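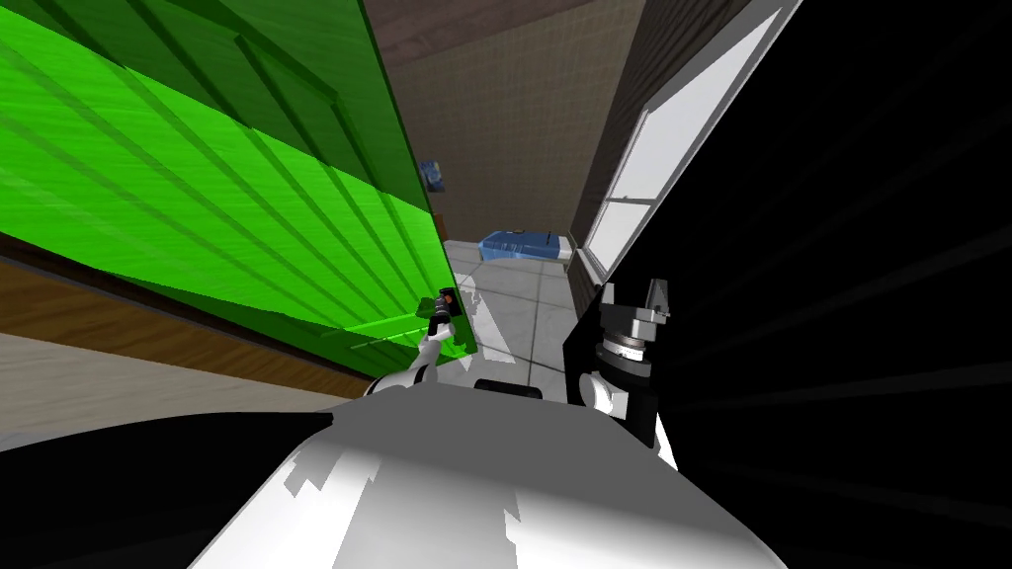 ## June, paint bench, morning

Tollside batch again. Green topcoat over primer, the linseed one Saturnino mixed up last time. Three test boards, all pine offcuts, all sanded same grit. Left the window cracked.

- board A: straight from the can
- board B: thinned 5 percent
- board C: thinned 5 percent plus the Kosine drier

A dragged badly. Brush marks stayed put, didnt level at all. B much nicer off the brush but ran at the bottom corner, my fault, loaded too heavy. C went on like B and was already tacky when I came back from lunch.

Left all three 60 minutes before touching. A still wet in the grooves. That's what worries me with any grooved panel, paint pools down there and the flat parts look done long before the low parts are. Cut in the grooves first with the small brush, then lay off the flats. Write this on the wall, I forget it every time.
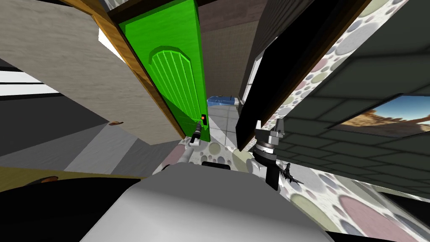 Second coat on B and C only. Not wasting more paint on A. Used the Pastor brush, sheds less than the cheap ones but needs a proper wash after, somebody left it in the jar overnight and the tip is bent.

Weighed the can before and after: 172 g gone for both boards, two coats. More than I guessed. Some of that is in the brush and on my sleeve.

Thumbnail test late afternoon:

- B dents
- C dents a little, comes back
- A forget it

Saturnino Paredes came by, thinks the drier will make it go brittle over winter. Could be. He's had it crack on him on an outside job at Bisura, south side, full sun. Says go half dose and wait longer. Fine, will try half on a board D tomorow and leave it outside against the fence with C.

Edges: hit the bottom edge before hanging anything. Two coats min. End grain drinks it.

To do
- order more thinner, can is nearly dry
- lids!! someone isnt knocking them down all the way, skin on the green already
- strain the rest before using, there's grit in it
- check C again at 95 hours, scratch test then tape test
- ask Tollside if the new tins are the same recipe, smell is different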